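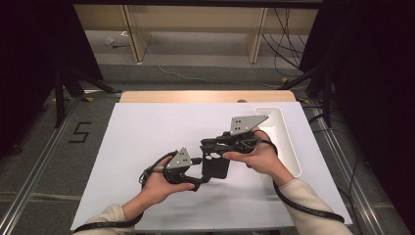 4.2 Sharing the weight in tag-team lifts

Tag-team lifts were the part of the Testdale show that our spectators most enjoyed talking about, and we were glad to let them talk for as long as they liked. A double suplex looks simple from the cheap seats, yet each partner has to judge how much of the load the other is taking, and has to do so while playing to the crowd. The same shared hold can be seen on a much smaller scale in Figure 1, where a black, block-shaped part hangs between two hand-held grippers, one in each hand. In the ring, of course, the thing being held is a third person, who is quietly helping -- a kindness that regular fans spotted far more often than newcomers did.

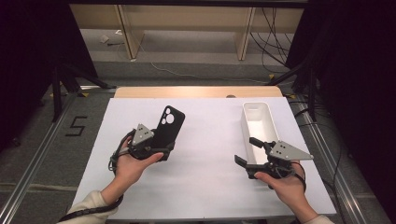
Of the 67 spectators we spoke to, 24 told us, without any prompting, that they watched the feet of the lifting pair before anything else. Several had followed the Pronard tag division for years, and they described good partners much as one might describe a long-married couple moving a wardrobe. We return to these remarks in the next section, alongside the notes we made at the August show.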